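Search this gallery Search Go

The Teardown Arm, so far

I said I would put up a gallery when there was something worth looking at. I am still not sure there is, but Gumaro Bañuelos keeps asking, and he paid for half the aluminum.

The idea came out of a conversation in the shared shop in January. We had a stack of old office towers that had been donated for parts, and Lajos Szekeres figured an arm could strip them while the rest of us got on with other work. Pull the memory, pull the card, pull the drives, set it all down in holders, next machine. He had it drawn up that same night under the name Sturnar. I asked how long it takes a person with a screwdriver. Up to 14 minutes, if the person is me and I stop for coffee.

So you know where I stand. I've been around enough shop automation to distrust anything that gets a name before it gets a wiring diagram. The last one was Hinojosa, our parts sorter, and it is now a shelf.

Still, I've put in my evenings on this one like everybody else. The table took the longest. We wanted rails so that fixtures could slide and lock anywhere, and what we got was a surface that throws glare back at every lamp in the shop. Lajos says the vision code can deal with it. We'll see what the vision code says.
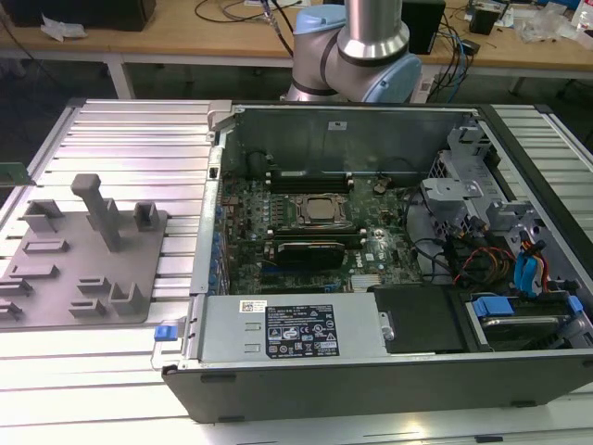 The Dell with its side panel off, arm standing behind. Printed fixture plate at left, fourth version.

A word on that plate, as people at the shop keep picking up the older ones and asking what they are. Version 2 had the post in the wrong spot. The one after that was fine on paper and warped coming off the bed. I would have cut the whole thing from scrap plywood and moved the blocks by hand until they suited us, but Gumaro likes his printer, and I will admit the blocks come out square. Whether you need that many holders for one computer is a different argument, and I've lost it twice.

The choice of machine was mine. These Dells have blue plastic on the clips and drive tabs, so a person can see at a glance where the latches are. I thought that might give the arm a fair chance. I also thought it might show up the real trouble early, and I don't believe the real trouble is seeing. It's cables. Soft things that sag and curl and never sit the same way in two machines. I've raised this at the shop four times. The answer I get is that cables are phase two.
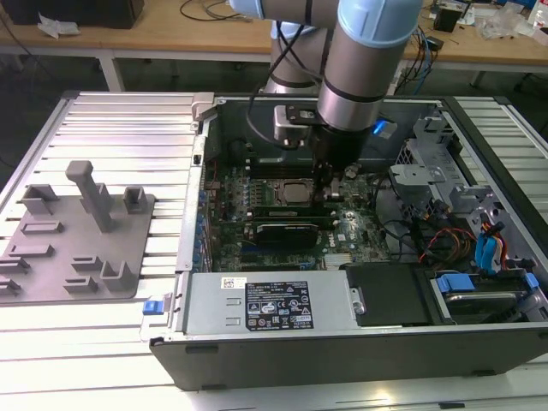
Memory was supposed to be the easy part, and on the task list it takes one line. Anyone who has done it knows it's two clips and a pull, with your fingers telling you when the clip lets go. The arm has no such feeling in it. Lajos wants to watch motor current and guess from that. Clarkis, the little control program he wrote for the purpose, has a threshold in it that he set by ear -- I'm not kidding, he listened to the motors.

My own list is shorter. I want it to do 9 towers in a row with no hands on the table, and I want every board to boot afterward. If it manages that, I'll buy the Rirker power unit Gumaro has been hinting at and I'll stop bringing up the shelf. Until then my screwdriver stays in the top drawer, left side, and please put it back when you borrow it.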